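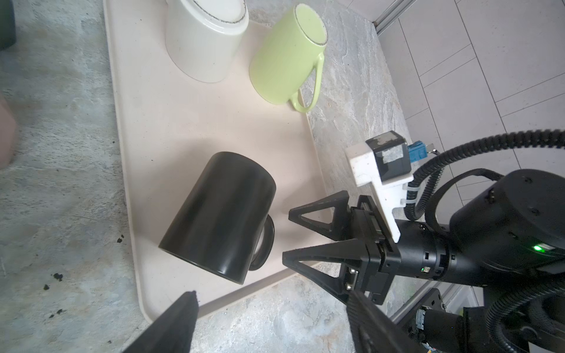
邓静怡在预算复核意见中提出,第二台机械臂的采购应推迟到夹爪备件问题解决之后,否则两台设备会因同一类易损件同时停机。项目组接受这一意见,本期报告的采购顺序已据此调整,原计划中的第3项与第5项对调。

一、本期进度

厨房台面整理任务的数据采集按计划进行。目前的操作对象以带把手的杯具和托盘为主,碗碟类尚未开始。单臂工位的软件环境已冻结,采集脚本在本期内只做过一次小改动,即在每段记录开头写入夹爪零位。该改动由元怡安完成,旧数据不需要重做。

杯具抓取的难点集中在两处。一是深色釉面杯,腕部相机在近距离下曝光不稳,把手内孔的边缘有时识别不出。二是侧倒放置的杯体,夹指从把手一侧接近时可用的角度较窄,操作员需要反复调整腕部姿态,单段记录时间因此偏长。前者拟通过更换镜头模组改善,后者属于夹指几何形状问题,列入下文的备件采购一并处理。

二、采购与预算执行

1. 夹指及夹爪备件。原预算按每季度更换一次编制,本期实际消耗高于预估。供应商Farnetti报价为整套800欧元,含两种指形。项目组拟先购一套用于比对,指形确定后再签年度供货协议。

2. 腕部相机模组。现用模组的接口为侧向插入,线缆在腕部大角度旋转时受力。Blomqvist提供的替代型号接口朝后,外形尺寸略大,支架需重新设计。支架仍由本单位3D打印,材料费从耗材科目列支,不另行申请。两家供应商的交货条件不同:Blomqvist要求全额预付,Farnetti接受到货后付款。

3. 线缆与走线附件。波纹管、扎带座、应力释放件合并为一个采购单,金额3,916欧元,已含备用线束。金额偏高的原因是耐弯折线束只能按卷购买,剩余部分可用于第二工位。该单已提交,等待财务编号。

4. 第二台机械臂。顺延。Drerkora同意保留现有报价至8月底,逾期需重新询价。付款条件未变,仍为验收后付清。

5. 工位改造。新增工位需加固台面并单独布设一路供电,估价超过2,000欧元。Nélida Espinoza已与后勤部门核对过现场图纸,墙面瓷砖部分不允许打孔,相关固定件改为台面夹持式。此项变更不影响总价。

三、预算偏差说明

硬件总额未超出批准额度。科目之间存在偏差:备件科目偏高,设备科目因第二台机械臂顺延而暂时偏低。申请将设备科目中的部分余额临时调至备件科目,待下一拨款期冲回。调剂申请表由Sheyla Lozano填写,作为附件二随本报告提交。

关于是否将夹爪外包维护,项目组与Emen有过一次询价沟通。对方方案包含上门更换和校准,但响应时间为16个工作日,期间工位无法使用。按现有采集排期,这一停机时间不可接受,暂不采用。如Emen能够提供周转用夹爪,可重新评估。

四、风险

交货期。夹指备件由境外发货,清关时间不确定。现有库存用尽而新件未到时,采集任务将转为标注与数据清理,人员不闲置,但采集里程碑会后移。

兼容性。新相机模组的驱动尚未在冻结的软件环境中测试。沈宝蓝(Bo-ram Shim)建议在订货前借用样机验证,Blomqvist已答复可以借出,运费由我方承担。样机验证不通过时,保留现用模组,仅更换线缆走向。

人员。目前能够独立更换夹指并完成校准的只有元怡安。更换步骤的书面文件已有初稿,缺少力矩数值和零位检查部分,下期补齐。

五、下期安排

夹指比对试验先于其他采购事项执行,试验记录单独成文,不并入进度报告。相机样机验证与支架设计同步进行。工位改造在比对试验结束后开工,施工期间原工位照常使用。第二台机械臂是否下单,须在Drerkora报价到期前作出决定,请资助方在此之前批复科目调剂。

报告日期:2020年6月28日

附件一:采购单汇总
附件二:科目调剂申请表
附件三:Farnetti与Blomqvist报价单副本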